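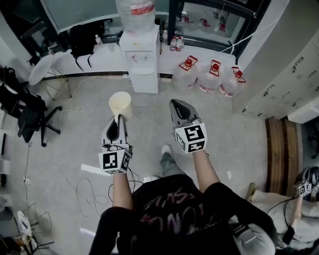

Fig. 3. Water dispenser station. Cup held upright in the left gripper, right gripper free.

Rolden Hand-Held Gripper Set – Set-up Guide
Section 3: Running the water dispenser demonstration for visitors
10 January version superseded. Text by Delyth Wogan, January 10, 2020

This section covers the cup task as it is shown on open days and to visiting groups. Read Section 2 (charging and pairing) first. You need one operator for the grippers and one host to talk to the visitors. The host does not wear or carry any equipment.

Before visitors arrive

1. Check that the dispenser is level and that the bottle on top is seated properly. Spare jugs go on the floor against the wall, to the right of the dispenser.

2. Put a stack of paper cups within the operator's reach. Use paper cups only. Hard plastic ones slip in the fingers.

3. Wipe both marker cubes with a dry cloth. All the black squares must be clean and flat. If a corner has lifted, fit a new cube (part 717) and repeat the pairing check.

4. Move bags and loose cables out of the operator's path to the dispenser.

CAUTION: Trailing cables are a trip hazard. The operator will be watching the cup and not the floor. Where a cable cannot be moved, tape it down.

Starting the demonstration

5. Pick up one gripper in each hand, with the marker cubes uncovered. Keep sleeves clear of the cubes – short sleeves are best.

6. Open and close each gripper twice. The Arurov screen should show both hands moving. If one hand does not appear, stop and go to Section 5.

7. Ask the host to tell the group that recording is about to begin.

8. Close the left gripper gently on a cup and hold it upright. Stop squeezing as soon as the cup is secure. A crushed cup should be thrown away and the run started again.

9. Walk to the dispenser at a normal pace. Bring the cup under the tap and work the tap with the right gripper.

10. Fill the cup no more than half way, release the tap and set the cup down on a flat surface.

Note: Use the cold tap only. Switch off the heater on the dispenser, if it has one, before the session.

CAUTION: Keep water away from the gripper handles. If a handle gets wet, put it down, switch it off and dry it before anyone picks it up again.

Letting visitors try

Visitors may use the grippers once they have watched a full run. Allow one person at a time, and start them with an empty cup. Mererid Bellis ran the August visit at Lougher this way and most of the group wanted a second go, so leave time for it.

Mop up any spills between turns. When the last visitor has finished, return both grippers to the charging dock and save the session under the host's name.

We use cookies to remember your settings on this site. Accept | Manage cookies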